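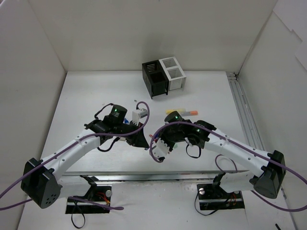 Home | Shop | Delivery | FAQ | Contact
Filed under: Help > Desk & Storage
By Gunhild Riis, August

Padside organisers: common questions

Can two units be joined?
Yes. Units of the same height clip along the long side. Colours can be mixed. Do not join more than 5 in a row.

What load can one compartment take?
Up to 313 g, evenly spread.

How do I clean the slots?
Use a soft brush and lukewarm water. Don't put units in the dishwasher; the walls warp and the clips no longer seat.

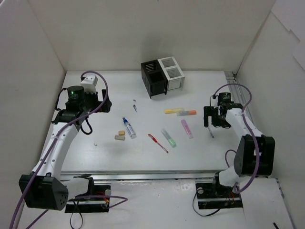
Will highlighter ink stain the white finish?
It can. Store highlighters capped. Wipe fresh marks with a damp cloth. Marks older than 36 hours may be permanent.

Can I return a single unit from a joined set?
Yes, if unclipped and unmarked. Send it to the Trekstead depot, attention Adelino Paiva. Parcels are processed each Tuesday.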